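Bench notebook, deodorant sticks and roll-ons
April 2024

Picking up from the last page, which I left in the middle of the wax table. Short version: stick base B still sweats oil at the top of the barrel. Base C does not, but it drags. Tiago wants one base picked before we order any more tubes.

Base B again. Same recipe, stearyl alcohol up a touch, castor wax down a touch. Melted in the small kettle, held till clear, fragrance in last. Poured 200 g into the test tubes, left the rest in the beaker to look at the skin on top. Skin formed fast, wrinkled near the wall. When I cut one stick lengthwise there was a hollow down the center, finger deep. Poured too hot, I think. Or cooled too fast next to the window. Moved the rack to the inside shelf for the next pour.

Second pour, same melt, cooler. Hollow smaller. Surface better but you can see a line where I stopped and started again. Dont stop pouring halfway, obviously.

Base C. Less oil, more powder. Looks lovely, flat top, no sweat, nice dull finish. On the arm it feels like chalk for the first two swipes and then okay. Tiago tried it and made a face. Left a white mark on his black T-shirt that came off with a damp cloth, base B mark came off dry. Needs the emollient back in, but only half of what B has. Call that one D.

Note for whoever weighs D: the starch is in the tall jar now, NOT the one with the old label. Old label jar is arrowroot. I did this wrong last September and lost a whole afternoon.

Roll-on, the Trorkarby one. New balls came in, slightly smaller than the first lot. They rattle. Filled four bottles and laid them on their sides overnight on blotting paper. One leaked at the collar, the other three fine. Leaker had a nick in the housing, you can feel it with a nail. Threw it out, kept the ball.

Gel itself is too thin. It runs to the elbow if you raise your arm too soon. 900 cP on the meter at room temp, and I'd want it a good bit higher. More hydroxyethylcellulose, and sprinkle it this time, slowly, with the mixer already going. Last batch had fish eyes all through it from dumping the powder in one go. Strained it through the mesh, which helped the look but then who knows how much gum was left behind. So that reading is not worth much. Redo.
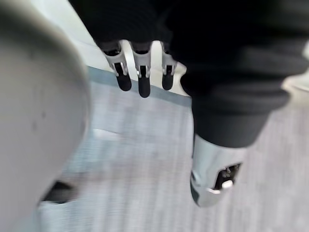
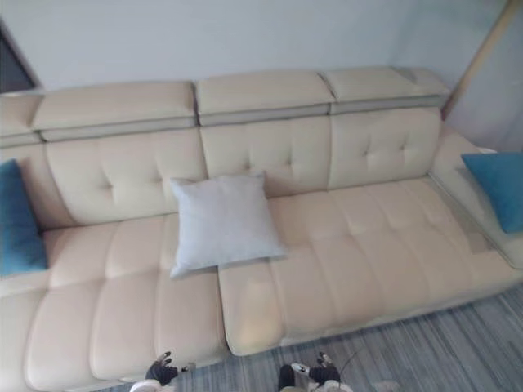
Second picture: cream leather sectional against the white wall, headrests along the top.

Fragrance. Three on the blotters.

Jelleris green tea - nice on paper, goes soapy in the base after a night in the jar. Thin. Gone by lunch on my arm.

Barreto fig - strong. Too strong for a deodorant, fights with whatever else you wear. At half dose it's pleasant, kind of milky. Tiago likes it best. I'd wear it but my sister would say it smells like a candle store.

Anen plain cotton - boring and it works. Still there at the end of the day, does not turn sour. If we only make one, this one. Also the only one that didnt tint the roll-on gel. The fig makes it a sort of weak-tea yellow, which shows through the clear bottle. Frosted bottle would hide it, costs more, ask.

Wear notes, me, base B with cotton, left side, nothing on the right. Walked to the post office and back with the heavy box. Left okay. Right, not okay. After the bus, left still okay, slightly tacky under a cotton shirt. Evening: left faint, only with nose right up to it. A bit of redness next morning but I had shaved that day, so doesnt count. Repeat unshaved.

Tiago, roll-on with fig: says cold going on, dries slower than the store one he uses, no sting. Put his shirt on too early and it stuck. He wants the drying time on the sheet as its own column. Fine. Added.

Baking soda version is dead as far as I'm concerned. Itched by the second day both times. Magnesium hydroxide from here on. It settles out in the roll-on though, hard cake at the bottom of the bottle after a few days, have to shake it and then the ball gets gritty. So magnesium for the stick and something else for the roll-on. Zinc ricinoleate maybe, there is an unopened bag on the top shelf. Smells a bit of crayons. See if cotton covers it.

Tubes: the 2 oz ones turn too easy, the stick climbs out by itself in a handbag. The slimmer ones hold but the cap pops off. Write to the supplier re cap, ask if the other cap fits, they look like the same thread to me but measure first.

To do
- D, small batch, pour cooler, inside shelf
- roll-on gel again, sprinkle the gum, read it after it has rested a night
- zinc in gel, with cotton and with nothing
- check every housing for nicks before filling
- relabel the arrowroot jar (me)
- Tiago Mota to do freeze and thaw on base B, two sticks, upright, caps on
- more blotting paper, we are down to the scraps

Kettle is clean but the lid isn't.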